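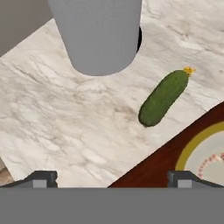 Can a machine tidy up a kitchen yet? Parts of one, on a good day, and more slowly than you would like.

We're Gultent, a small company that has spent 8 years on that question – and we're still fond of it! Imad Hamdan started us off with kitchen chores, and Jhonatan Correa came along later to look after Halter, our practice software, where a job like moving a cucumber to a plate gets tried over and over before we bother a real kitchen with it. There are 14 of us now, and visitors are always welcome on a Tuesday.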